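Fresas: manipulación, lavado y conservación en frío

Actualizado: 2 de junio de 2026

La fresa no madura después de la recolección. El color, el azúcar y el aroma quedan fijados en el momento del corte; a partir de ahí solo hay pérdida de agua, ablandamiento y moho. El objetivo en casa es frenar esas tres cosas.

Selección

Vaciar el envase sobre una superficie lisa y clara el mismo día de la compra. Retirar las piezas con zonas blandas, piel hundida o pelusa gris. Una fresa con moho contamina a las que toca, de modo que las vecinas inmediatas se consumen en el día o se cuecen. Las golpeadas sin moho sirven para compota.

No arrancar el cáliz. Sin él queda una herida abierta en la parte superior y la pulpa absorbe agua durante el lavado.

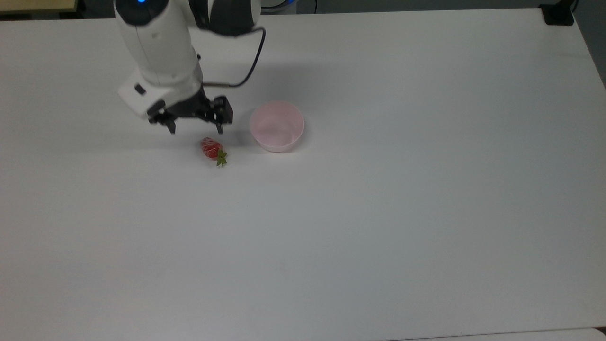 La superficie de trabajo debe permitir ver jugo, tierra y restos de hoja sin esfuerzo. La madera oscura y los manteles estampados los ocultan. Sobre un tablero blanco y mate, una fresa roja suelta se distingue de inmediato, y lo mismo ocurre con cualquier mancha que deje. Conviene tener el cuenco al lado de la fruta, como el de plástico rosa pálido, para que el recorrido de cada pieza sea corto y no haya que soltarla desde altura. Los cuencos hondos se llenan solo hasta dos capas; con más peso, las de abajo se marcan.

Lavado

Lavar justo antes de comer. Si se prefiere dejar la fruta preparada, usar una solución de 100 ml de vinagre blanco por litro de agua fría, inmersión de 2 minutos y aclarado bajo el grifo con poca presión. Secar por completo sobre papel, en una sola capa y sin frotar. La humedad retenida bajo el cáliz es el punto habitual de inicio del moho.

Conservación

Recipiente ancho y bajo, papel absorbente en el fondo, tapa entreabierta. Cambiar el papel cuando esté húmedo. En la parte inferior del frigorífico, lejos de manzanas y plátanos. Los recipientes Hedum de tapa con válvula funcionan bien con la válvula abierta; los Drornen cierran demasiado para fruta fresca y los reservo para el congelador.

Congelación

Quitar el cáliz con la fruta ya lavada y seca. Congelar en bandeja, con las piezas separadas, hasta que estén duras, y pasar después a bolsa sin aire. Etiquetar con peso y fecha. Una vez descongeladas pierden firmeza: usar en batidos, salsas o mermelada.

Manchas de jugo

En plástico claro, agua fría y jabón cuanto antes. Si queda cerco, pasta de bicarbonato durante 14 minutos y aclarar. No usar estropajo en superficies mate, deja brillos que no se van.

Wiesława Tokarz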